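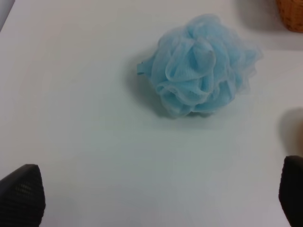

Figure 1. Mesh shower pouf on the test table, wrist camera view.

Comparison of Two Gripper Controllers for Mixed Household Objects

Summary

This report presents the work completed by the Clemillow project group in the automation laboratory at Edstead Technical College. The group compared two controllers for a two-finger gripper, referred to here as Stadurska and Doucet. The Stadurska controller closes the fingers to a width entered before each attempt. The Doucet controller closes them slowly and stops when the motor current reaches a set limit. Both were run on the same arm, with the same black fingers and the same wrist camera, so that any difference in the results could be assigned to the closing method.

The objects were selected to differ in stiffness. The shower pouf is soft and has no fixed width. With the fingers fully apart, the gap between them is wider than the pouf, and either controller can approach it from above without touching the netting. The difficulty begins when the fingers close.
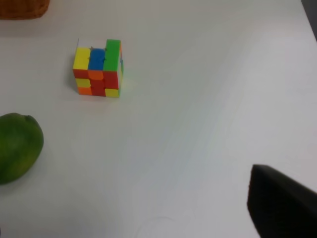 Clemillow Project Group
Edstead Technical College, Automation Laboratory
Submitted October 5, 2026

1. Test Conditions

Three objects were used: the pouf, a scrambled Rubik's cube and a green mango. A woven basket stood on the table as the place of delivery. An attempt was recorded as successful if the object was lifted, carried and released into the basket. Each controller was given 10 attempts per object. Objects were moved between attempts, and in some starting layouts an object was only partly inside the camera view, as with the mango in Figure 2. In those cases the arm was required to move before it could plan a grasp.

The white tabletop was chosen in April after earlier trials on a dark bench, where the outline of the fingers was difficult to separate from the background. It introduced a different problem. The thin outer layers of the pouf are nearly transparent against white, and the detection software tended to place its boundary too far inside the netting. The group corrected for this by adding a fixed margin to the detected outline. The margin was applied under both controllers.

2. Results

The cube was delivered on every attempt by both controllers. The mango was delivered on 8 attempts by each; the failures occurred when the fingers met the fruit away from its widest part and it rolled.

The pouf separated the two methods. Doucet delivered it on 8 attempts and Stadurska on 3. Under Stadurska, the fingers often reached the entered width while holding only the outer folds, and the pouf was dropped during the lift. Entering a smaller width for all objects was considered and rejected on account of the load it would place on the motor when gripping the cube.

Doucet was slower throughout. The control log for the full test contains 3,090 entries, most of them written during its closing motion. The group did not measure total time per attempt with enough care to report it.

3. Limitations

Only one set of fingers was available, and the pads were not replaced during the test. Room lighting was left as found. The small number of attempts does not support a general statement about soft objects, and one pouf cannot stand for all of them.

4. Recommendation

The group recommends that Doucet be adopted for soft objects and that Stadurska be kept for rigid objects of known size. Further work should repeat the mango attempts with a corrected approach angle before any change is made to the current limit.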